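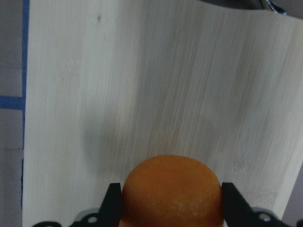 Figure 1. Wrist camera view with the gripper at a round orange object, pale board behind.

Home | Projects | Reports | Partners | Contact

Progress report to Stastden, grasping data work
Prepared by Siv Backlund, 5 March 2021

In this period we continued to collect demonstrations for the Pledano grasping model. The plan from December asked for 296 accepted episodes in the first set. We have now 102 accepted episodes, and the remaining ones are planned for the next period. The delay comes mostly from the training of operators, which took more time than we wrote in the plan.

Each episode is recorded by one operator who guides the arm by hand controls. Xuân Đoàn and Elsa Lunde do the recording, and Henryk Jakubowski checks every episode before it enters the set. He rejects an episode if the camera stream has missing pictures or if the operator stops in the middle of a movement. Rejected episodes are kept in a separate folder – we may use them later to teach the model what a failed attempt is.

The wrist camera is useful mainly in the last part of the approach. In Figure 1 both black fingers are visible beside the object, and also the soft shadow which falls on the board. Such shadows changed the results of our first object detector, so we decided to keep them in the data and not to correct the light. The blue tape at the left side is also left in the pictures.

We changed one thing in the procedure. Before, the operator chose the start position freely. Now there are 6 fixed start positions, and the operator takes them in turn. Odette Vidal has written the new instruction, and it was sent to our partner Nygård for comments. We received five comments and accepted all of them.

The costs are inside the budget. We ask Stastden to confirm that the date of the second delivery can move by two weeks. The first training run will start when Henryk has finished the check of the present episodes.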